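Why does a pencil need to be sharp?

A pencil writes because a little of its core stays on the paper. The core is a mix of graphite and clay. More clay makes it harder.

When the tip is round, your lines become thick. A sharpener has a small blade — it cuts wood and core together.

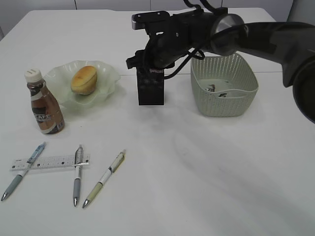
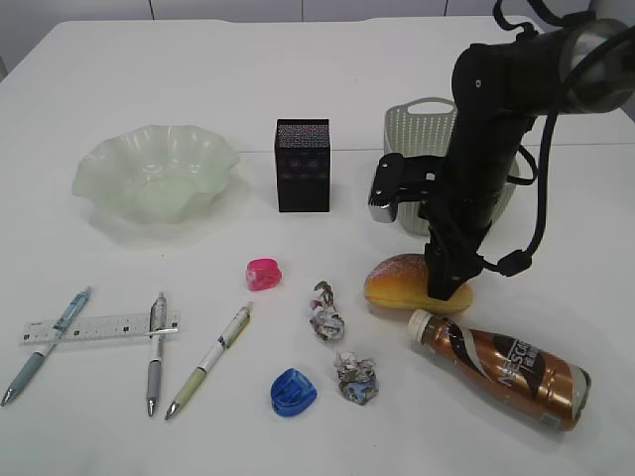
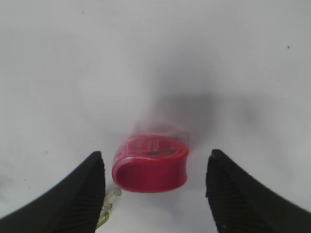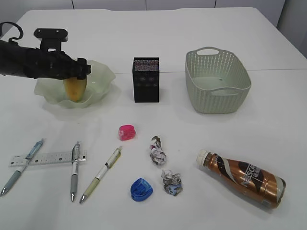

Try it at home

Draw 6 lines with a sharp pencil, then 6 with a dull one. Which lines are thinner? Ask an adult before you touch any blade.

Written by Shobha Kandasamy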